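What Is Granite?

Granite is a kind of rock. It is very hard, it lasts a long time, and it is found on every continent. Mountains are made of it. So are kerbs, bridges, statues and kitchen worktops.

Where does it come from?

Granite starts deep underground as magma. Magma is rock that is so hot it has melted. Sometimes magma bursts out of a volcano, and then it is called lava. The magma that makes granite stays below the surface, with thick layers of other rock on top of it.

Those layers work like a blanket. They keep the heat in, so the magma cools very slowly – over thousands or even millions of years. As it cools, it turns into crystals. Slow cooling gives the crystals time to grow big enough to see without a magnifying glass.

Rocks made from cooled magma or lava are called igneous rocks. The word comes from the Latin for fire.

Why is it speckled?

Each speck in granite is a crystal of a mineral. There are three main ones to look for.

Quartz looks grey and glassy.
Feldspar can be white, cream or pink. There is usually more of this than anything else.
Mica is shiny and comes in thin flakes. Dark mica is black or brown.

The mixture is different from place to place. Granite with a lot of pink feldspar looks pink. Other granite is grey with light and dark flecks, and you may have seen this sort in a kitchen.

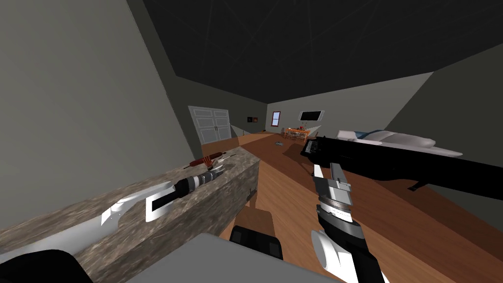

How is it dug up?

Granite is taken from a big open hole called a quarry. At Nurkovlow quarry, workers drill a row of deep holes and then split the rock along the line. One block from Nurkovlow can weigh 10 tonnes, so it has to be lifted by crane.

The blocks go by lorry to a stone yard in Backlund. Saws with diamond on their edges cut them into slabs. Water runs over the saw the whole time to keep it cool and to stop dust getting into the air. After that the slabs are polished until they shine.

Old granite

The bridge at Lolby was built of granite 186 years ago. The stones still fit tightly, although the tops of the walls have gone smooth where people lean on them.

Try this

Look for granite on your next walk. Kerbs, steps and war memorials are good places to start. Take a pencil and paper and draw the specks. Can you find all three minerals?

Words to know

Crystal: a solid with a regular shape inside
Mineral: a natural material that rocks are made of
Quarry: a place where stone is dug out of the ground

Written by Marjan Heydari
Last updated 6 November 2018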